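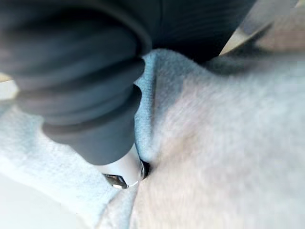
The Pale Sofa and Other Promises

Every few years somebody decides that the ordinary living room should look as if nobody eats crisps in it. The current version calls for a cream sofa with deep tucks, a wood-look floor, one coloured cushion and a side table too small for a newspaper. I have spent more time than I would like in rooms of this sort, and I have doubts.

Start with the floor. Grey-brown boards with dark streaks are sold as forgiving, and up to a point they are. Crumbs vanish into the grain. Then the sun comes in low through the glass and you can see every place the mop has missed. Shops in Prudside and Cunside both told me their boards needed "next to no care", a phrase I have learned to hear as "not our problem once it's laid". A sample taken home in February looked fine. By June, in proper light, it was another colour.
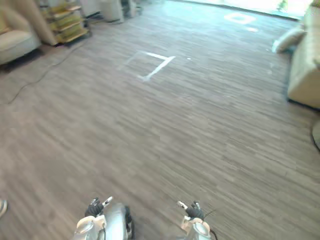

Ibrahim Okafor thinks I am being unfair on the floor. He put his down six years ago, sweeps it when he remembers, and says the trouble in most rooms is the carpet next to it, where all the grit ends up. He may be right - though he also keeps his blinds shut.

The sofa is where the money goes. The Brovuleo catalogue wants £1,107 for a padded two-seater in off-white, and calls the finish "wipeable". So is a window, and look how often those get done. The panels themselves wipe down well enough. It's the stitching between them that collects things: dust, biscuit, fluff from a blue fleece blanket. I gave one such sofa a proper clean with a soft brush and a damp cloth, and it took 22 minutes. The catalogue suggests doing this weekly. I would like to meet the person who does.

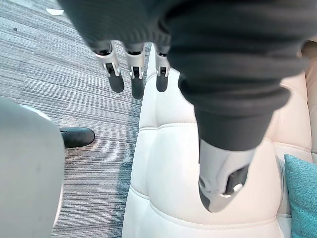
The cushion question

One throw cushion in a muted blue does more for a cream sofa than any amount of styling, and I say that grudgingly. It gives the eye somewhere to land. Two are tolerable. After that you are moving cushions to the carpet each time you want to sit down.

As for the little round table in the corner, it will hold a glass and something decorative, such as toy fruit, and very little else. I have nothing against toy fruit. It doesn't go off. But a table ought to take a mug and a plate at the same time, and almost 20 of the ones I tried could not.

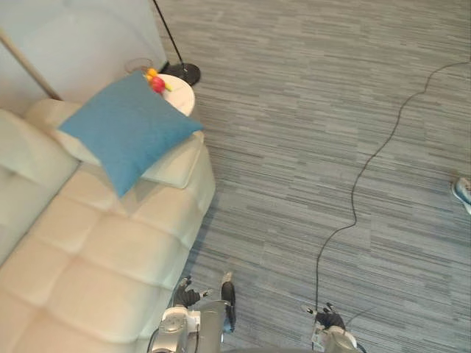 Hầu disagreed with me on this when I aired it over supper, saying a small table is the only kind that stays tidy, and that a bigger one would be under post by the end of the week. I had no answer ready. My own is large, and I haven't seen the top of it for a while.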